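Roneo Trio Brings Late Set to Nikolaidis Hall

The jazz trio Roneo will play two sets at Nikolaidis Hall on Sunday, its first hometown dates after a spring on the road. Doors open at 6:30 p.m., and the first set begins an hour later.

The group plans to perform all of its second album, Ratska, along with a few older pieces and a ballad it has not yet recorded. The album was made at Andis, a small studio above a former print shop, and most of the tracks are first takes. The trio plays piano, bass and drums, with the pianist switching to a pump organ for the title piece.

A vinyl edition limited to 499 copies will be on sale in the lobby. Copies left over after the weekend will go to record stores in town.
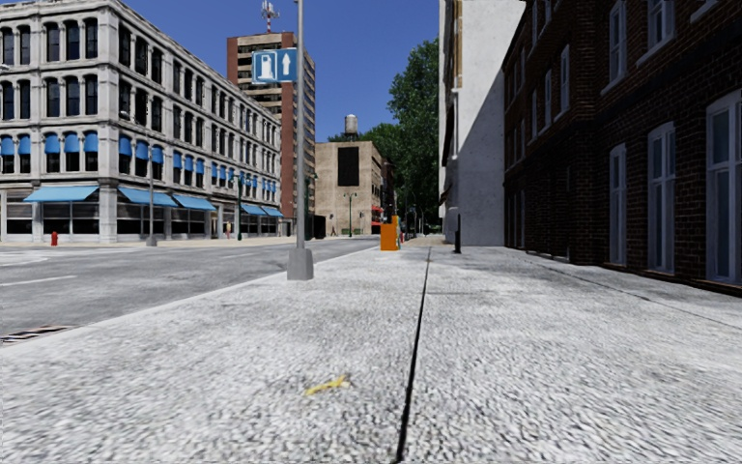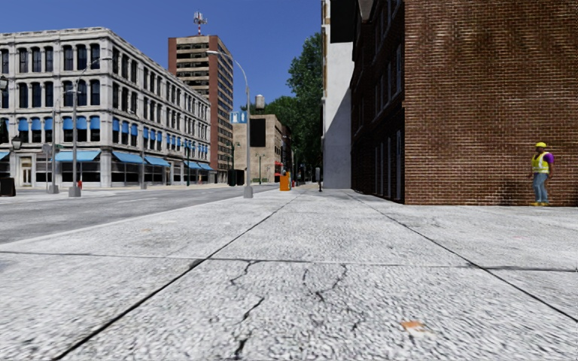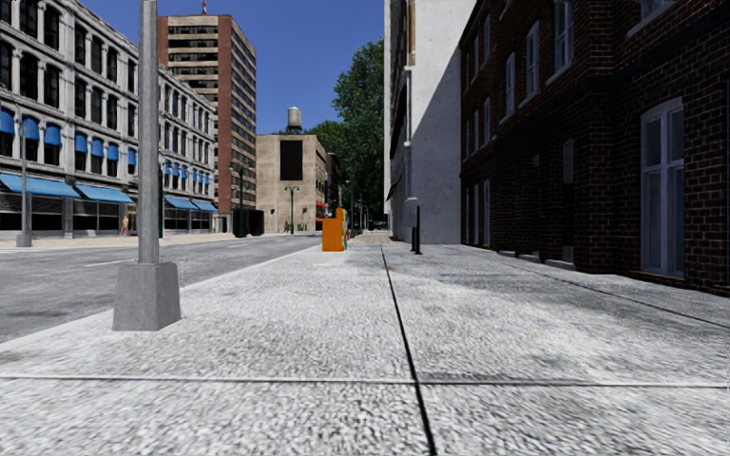
Sidewalk views, computer renderings.

Tickets for each set are sold separately at the hall box office. Students with ID can save up to 10 dollars on balcony seats for the late set, which starts at 9:45 p.m. Seating is general admission on the main floor and reserved upstairs.

The opening act is a guitar duo playing bossa nova and a few film themes. Both sets will be recorded for a live release planned for the fall, and the audience is asked to keep phones silent during the music. The hall's bar will close during each performance and reopen at intermission.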